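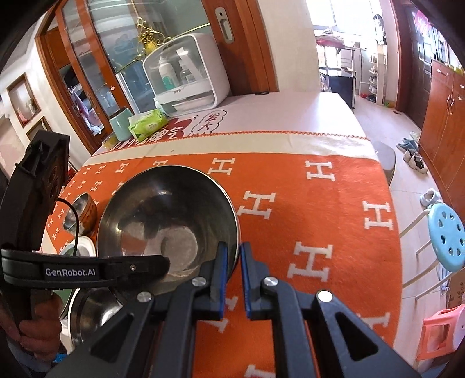
Large steel bowl on the orange blanket, with the small patterned bowl and the white plate to its left.

Brenura Tableware Set

Version 2

Brenura is a collection of short recordings of bowls and plates being handled on a covered table. The items are ordinary household pieces and none of them was bought specially. This file covers what is in the set, how the table is laid and what to watch for when using the recordings.

Contents

The set holds 2508 clips, split into two folders. The folder called "laying" has the clips where dishes are put out on the table. The folder called "clearing" has the ones where they are stacked or moved away. 513 of the clips have written notes, kept in notes.csv with one line per clip. The rest have a file name and a folder and nothing more.

Items

Stainless steel bowls, more than one size. The insides are polished but show some clouding and smudges.
Small bowl, orange-brown pattern outside, metallic inside.
White plate.

Other dishes come and go between sessions. If a dish is missing from the item list for a clip, go by the clip.

Table covering

Two cloths are used together. The orange blanket has rows of white letter H and a cream border band with red zigzag stitching. The white cloth is printed with red cartoon lettering in Chinese, including 发火 in a speech bubble and 小脾气 next to it. The blanket goes on top of the white cloth and leaves part of it showing. It is not pinned down, so folds may differ from one clip to the next.

Known problems

Steel bowls pick up reflections from the room and the cloths. Edge labels on the inner walls are poor for this reason and were dropped after version 1.

Smudges on the bowls are left as they are. Please do not label them as food.

In nearly 600 clips the plate is seen at an angle with only part of its surface in view. These are marked "partial" in the notes where notes exist.

The words "bowl" and "dish" were used loosely in the first notes. Both mean bowl. "Plate" always means plate.

Names

Clip names start with the session code, then the folder, then a running number. Sessions from Grotville start with G and the Kadlec sessions with K. A few K clips from December were numbered twice. The second copy ends in b and is a different clip, so keep both.

Related sets

Trurneo uses the same note format and covers cutlery. The two can be read with the same script.

Contact

Corrections to the notes go to Rosemarie Reinholz. Give the full clip name and the line number in notes.csv. Changes are added on Monday.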